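Rulers, Printed Scales and What They Are Worth

September 2021

Most of the measuring I do at home is done with cheap steel rules, and until last February I had never checked any of them against each other. The occasion was a shelf that did not fit. I had marked the opening with one rule and the board with another, and the board came out long by a little more than a saw blade. I assumed a reading error, measured again with the same two rules, and got the same two numbers.

I then collected every linear scale in the house and compared them. The total was 14, including two tape measures, a folding rule, a tailor's tape and the rule built into my combination square. The reference was a 300 mm engineer's rule borrowed from Kavinda Gazi, who keeps it in an oiled sleeve and wanted it back the same week. It is not a calibrated standard. It is better than anything I own, and for woodwork that is enough.

The method was simple. Each scale was laid edge to edge with the reference, aligned at the 10 mm mark, and read at 260 mm under a 10x loupe. I avoided the zero end on purpose. On a worn rule the zero end is usually the worst part, and on a tape measure the hook is meant to slide by its own thickness, so it has to be treated as a separate problem. Everything was left on the same bench overnight to come to the same temperature. For steel against steel this hardly matters at these lengths. For plastic it does.

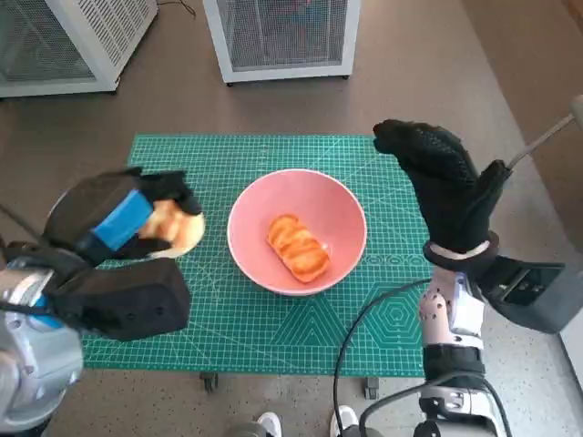
Printed scales are a different class from engraved ones. The ink sits on the surface, the substrate moves, and the whole pattern depends on how well the sheet was registered when it was printed. A cutting mat is the usual case. The green one under the pink bowl with the toast in it has a fine white grid, edge markings, diagonal guide lines and a set of concentric hexagons near one corner, and people reasonably take all of that as a measuring instrument. I would use the grid for squaring fabric or paper by eye and the edge markings for nothing that has to fit something else. Mats stored on edge take a curve, and mats left near a radiator do worse.

The results for the steel rules were mostly dull. Nine scales agreed with the reference to within what I could read. The tailor's tape was long by 2 mm, as expected for a woven tape that has been pulled for years. The folding rule was good on each segment and poor across the joints. The rule in the combination square was fine. The two rules involved in the shelf were a Flullex and an unbranded one from a market stall, and the unbranded one was the culprit. Its graduations are evenly spaced and evenly wrong.

Zerrin Tuncer asked in a comment on the previous post whether a correction factor could be written on the back of a bad rule. It can. I tried it, and then forgot to apply it on the next job. The rule is now used for stirring glue.

Some notes for anyone repeating this. Read with one eye, directly above the line, and keep the graduated edges in contact. If the rules differ in thickness, shim the thinner one so that both faces are level, or parallax will give you an error larger than the one you are looking for. Write down the reading before you interpret it. Repeat the comparison with the rule turned end for end if it has scales running both ways.

I have not yet done the long lengths. Both tape measures need checking over at least two meters, and my reference stops at 300 mm. Stepping it along a wall adds an error at every step. Ambros Schwaiger has a longer rule and a flat floor, so that comparison will be done at his place.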